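Grondard: progress report to the Troltex games fund

Prepared by Tania Pathirana, producer

Work on Grondard has gone mostly to plan since our last report. The chapter set in the flooded town can now be played from start to finish on PC, and the console version runs but drops frames in the market square. We have spent the second instalment of the grant as agreed, apart from a small underspend on music, explained further down.

Design and code

Mesfin Woldemariam has rewritten the save system. The old one stored the whole map each time the player slept, and loading became slow in the later chapters. The new one stores only what has changed. Saves made in the spring build won't load in the new one, so testers have been asked to start again.

The boat controls have been changed twice. Players in the first test group kept running into the harbour wall when they tried to turn, and a wider turning circle made it worse. The current version lets the boat pivot on the spot at low speed. Siu-ming Man would like one more pass at it before we lock the controls.

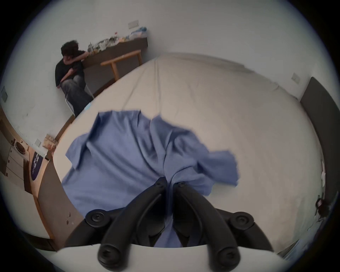 Cosero, 29 September 2020

Testing

We ran 15 remote sessions this quarter, each lasting an hour. Testers finished the chapter in 5 of them. In most of the others they stopped at the pump house puzzle, where the second valve is easy to miss in the dark. We have moved the valve closer to the door and added a sound when the player walks past it.

The bug list stands at 1,122 entries, including duplicates that have not yet been merged. Bezawit Kahsay is working through it by chapter. Two of the open bugs stop the game completely, both in the ferry section, and she expects to have fixes for them in the next build.

Writing and sound

The script for the last chapter is in its second draft. Corinne Pettigrew has cut the lighthouse keeper's long speech and shared the lines out among the ferry crew. Recording was put back when the studio closed for repairs, and this accounts for the underspend on music, as the singer was booked for the same days. We ask to carry that money over to the next quarter.

Risks

The main risk is still the console version. If the frame rate in the market square can't be fixed by cutting the crowd, we will have to split the square into smaller areas, and that would take about 2 weeks of Mesfin's time. We would delay the photo mode to make room for it.

Next quarter

Fix the ferry section bugs and send a new build to the fund.
Record the remaining voices.
Finish the boat controls.
Start translating the menus and the opening chapter.

The updated budget sheet will follow separately from Siu-ming.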